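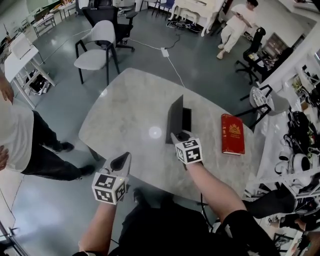
Aurélien Masson wrote: Before anyone asks Destoler for a revised quote, can we agree on what we're buying? The version I was sent for approval has grippers on it and nothing else. It has no spare fingers, no marker cubes, no table covering and no power. I'm happy to sign for a pair of grippers. I'd be less happy to sign for them and then sign for six more things by March, one at a time, each marked urgent.

Ticket: Second gripper station, Dandelstead
Queue: Equipment requests
Opened by: Ajith Nambiar
Status: Reopened
Priority: Normal (was Urgent, changed by Aurélien Masson)
Budget remaining on this line: $2,386

Original request

We have one working tabletop station with a left and a right hand-held gripper. We want two stations by the end of January so people can stop queuing for the first one. Please purchase a second pair of Trinell grippers from Destoler. Quote attached. Thanks.

9:12 a.m. – Ajith Nambiar
Fair point from Aurélien. I wrote the request in four minutes and it shows. I'm going to use this ticket to work out the real list, and I'd ask everyone to leave it open until I'm done. The system likes to close things when it sees the word "thanks."

9:40 a.m. – Ajith Nambiar
Starting with the grippers. The pair itself is not charged to this line. It comes out of the equipment pool, which was agreed last fall and which I have in writing, in an email I can find if pushed. So the $2,386 is for everything the grippers need in order to be useful. That turns out to be a longer list than the grippers.

Things we have had to replace or borrow on station one so far:
Fingers
Marker cubes
A tablecloth, sort of (see below)
Extension leads

10:05 a.m. – Ajith Nambiar
Fingers. The quote page calls them "durable." They are durable in the way a pencil is durable. The work at the moment is thin flat objects, gripped and stood up on edge the way you'd stand a book cover, and the tips take all of it. Hardcover books are next, and a hardcover is heavier and has corners.

Destoler sells a finger set for $167. One set does one gripper. I want 8 sets, which covers both stations with spares. That's $1,336.

10:31 a.m. – Aurélien Masson
Eight seems like a lot. What did we use last year?

10:44 a.m. – Ajith Nambiar
We used what we had, and then we used tape. I don't think the tape appears in any report.

10:46 a.m. – Aurélien Masson
Eight is fine.

11:20 a.m. – Ajith Nambiar
Marker cubes. These are the white cubes with the black square patterns, one per gripper. If the pattern gets scuffed, tracking gets vague about where your hand is, and you find out at the end of the day when you look at the files. Destoler includes one cube with each gripper. Replacement cubes are "price on request," so I have requested the price. The auto-reply says my request is important.

In the meantime I asked whether we could print our own. Trinell support says we can as long as the size is exact and the finish is matte. I've written "matte" on the whiteboard, underlined. The last batch of homemade ones came out glossy and we spent a morning wondering why the left hand kept teleporting.

11:52 a.m. – Ajith Nambiar
Tables. I had put down a second table identical to the first. I would like to withdraw that. The marble-patterned top looks very nice and throws the light straight back at you in one bright round patch. Anything placed next to the patch is working against it. We knew this when we set the station up and decided to live with it, and I don't see why we should pay to live with it twice.

Options, cheapest first:
1. Use a white folding table we already own. Costs nothing. Wobbles if you lean on it, and everyone leans on it.
2. Matte cloth or mat over the existing top. Cheap. Slides unless it's clipped.
3. New table with a plain matte surface from Perrin. Quote coming.

1:15 p.m. – Ajith Nambiar
Perrin got back to me before Destoler did, which I record here for the next time somebody asks why I like Perrin. The plain matte table is in stock and they'll deliver to Dandelstead in January. I've asked for two prices, with and without rounded corners. Square corners leave more usable surface. Rounded corners are kinder to hips. I've been asked to represent the hips.

1:38 p.m. – Aurélien Masson
Round. I don't want to read the other kind of ticket.

2:10 p.m. – Ajith Nambiar
Power and cables. Station one runs off a power strip on the floor, with its lead going across the floor to reach it. That's acceptable for one station if people look where they're walking. People are generally looking at their phones. For two stations I'd like the strips fixed to the underside of the tables and the leads run along the wall in a cover. We already own the cover. It's still in its packaging under something on the shelves, along with everything else we already own.

Please don't order another cover until I've looked. I say this mainly to myself.

2:55 p.m. – Ajith Nambiar
Floor space. This isn't a purchase but it affects one. The operator needs room to stand and a clear reach across the table from one side. We also always have someone standing alongside, and then chairs drift in from wherever chairs come from. If the second table goes close to the first, we'll have two operators' elbows in the same spot.

I paced it out. It works if the spare chairs leave. I've started a separate ticket for the chairs and given it a low priority, in keeping with tradition.

3:30 p.m. – Destoler Sales (via email, pasted by Ajith Nambiar)
Thank you for your interest in Trinell products. Your replacement cube inquiry has been forwarded to our regional partner. Finger sets are available from stock at the price shown. Would you also be interested in our carrying case?

3:33 p.m. – Ajith Nambiar
We would not be interested in the carrying case. The grippers travel from the shelf to the table.

3:50 p.m. – System
This ticket has been closed automatically. Reason: requester expressed thanks.

3:51 p.m. – Ajith Nambiar
That was Destoler. Reopened.

4:20 p.m. – Ajith Nambiar
Where the list stands tonight:

Trinell gripper, left and right: equipment pool, ready to order
Finger sets, 8 at $167: $1,336, ready to order
Marker cubes: printing our own for now, matte, Destoler price pending
Table, plain matte, rounded corners: Perrin, price pending
Mat for the existing table: to be picked up locally, with clips
Power strips: 2, mounted under the tables
Cable cover: owned, location unknown

After the fingers there's $1,050 left on the line. The table, the mat and the strips have to fit inside that. If the table comes in too high, I'll drop to a mat on the folding table and ask people not to lean, and we'll see how long that lasts.

4:41 p.m. – Aurélien Masson
Approved: the finger sets and the two strips. The table waits for Perrin's number. Please also put a line in next year's plan for fingers, under their own name. This year they seem to have been filed as "miscellaneous, soft," and I approved that without asking, so some of this is on me.

One question. Do we need the second station to be ready the same day as the first shipment? If the grippers arrive before the table, can they be used at station one as a backup pair?

4:58 p.m. – Ajith Nambiar
Yes, and they should be. A new pair needs calibrating and a day of dull work before I'd trust it with anything we plan to keep. I'll run it on the red hardcover, which has been lying flat on station one and needs picking up anyway.

5:06 p.m. – Ajith Nambiar
Found the cable cover. It was behind the bags. It's a bit short for the wall run, so I've added an extension piece to the Perrin inquiry and am leaving the ticket with me, waiting on vendor.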